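Kekholm Park: progress report to the funding partners, January

Sent 2 February 2018. Sorry it's brief, we are in the thick of it this week.

Where we are

The Turon closed to guests at the start of January as planned. Last boats went round in the evening, queue was long, plenty of people rode it more than once. Water was out of the channel two days later. The new version keeps the name and the boats but gets a new second half, new sound and a proper indoor queue. That hasn't changed since the last report.

Strip-out is finished in the first three rooms. Fourth room is slower, the old rock work was fixed straight to the wall and not to a frame like the drawings say. We have allowed extra days for it. No effect on the reopening date so far.

Track and boats

Channel floor is better than feared. Two sections need relining, the rest only wants cleaning and sealing. Boats are all in the workshop, seats off. Dixit have the lap bars and will send the first ones back this month for us to try. If they fit we go ahead with the whole set. If they dont, we lose a fortnight, and I'd want to talk to you before we agree any overtime.

The lift hill motor is staying. We looked at replacing it and the price was silly for what we'd gain. New chain, new guards, fresh control panel. The inspector has seen the plan and asked for one more stop button at the load platform, which we're adding.

Show rooms and effects

Pruvomer delivered the first projectors on time. Test in the cave room went well, picture is bright enough with the work lights half up, so it'll be fine in the dark. Mist unit still drips. They know. Replacement nozzles on order.

Music is recorded. The voice track is not, we're still cutting the script because the boat moves through the storm room quicker than the writer thought. Present version runs 299 seconds for the second half, which fits, only just. Any more lines in and the finale starts before guests can see it.

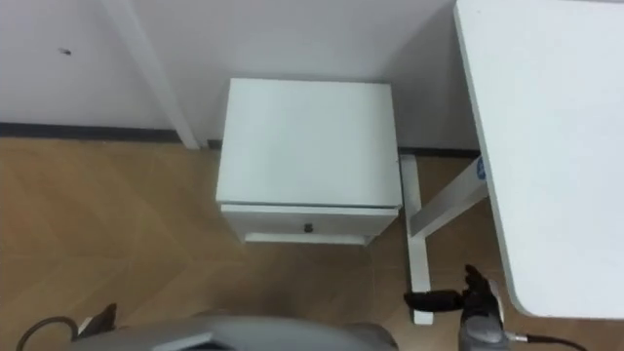 Overnight rooms at the park lodge are the other half of this grant so a few lines on those. All 36 rooms on the lake side are to be tied in with the ride, same colours, same map on the wall, so families who book a ride and stay package feel it's one thing. Painting went quickly. The base look is plain white walls and plain white bedside cabinets, single drawer with the little dark round knob, and the ride artwork goes on top of that later when the designs are signed off. Carpets for the corridor are late. Supplier says end of the month, I'd plan for after that. Hot water fault on the upper floor has been found and repaired and we've had no more complaints from the contractors staying up there.

Prices for the package are not fixed yet. Marketing want to announce with the reopening date, I would rather they waited until we've run boats with people in them.

Staff

We said 40 seasonal jobs in the application and we're holding to that. Adverts are up. Response is good for ride hosts, poor for kitchen. Training for the new load platform can't start until the platform is there, so the first group will do their classroom days first and come back for the practical.

Money

On budget overall. Rock work in room four is over, lift motor is under, they more or less cancel out. Contingency not touched. Invoices for January are in the shared folder, except the Dixit one, which came with the wrong order number and has gone back to them. Please could the second payment be released on the normal date, the lap bar order depends on it.

Worries

Lap bars, see above. Weather, if it freezes hard we can't seal the channel and the tent heaters cost a lot to run. And the queue roof, where the council has asked for another drawing showing the drainage. It went off to them yesterday. They were helpfull on the phone but wouldn't give a date.

Guests have been asking at the gate what's behind the hoarding. We've put up a painted board with the new logo and the word "soon". No dates on it.

Next month

Refit starts in rooms one and two. Lining of the channel. Trial of the first lap bars. Voice recording, if the script is settled. Lodge corridor if the carpet turns up. Site visit for your team is fine any morning in the second half of the month, bring boots, hard hats are here.

Full cost sheet to follow separately, still waiting on two figures from the workshop.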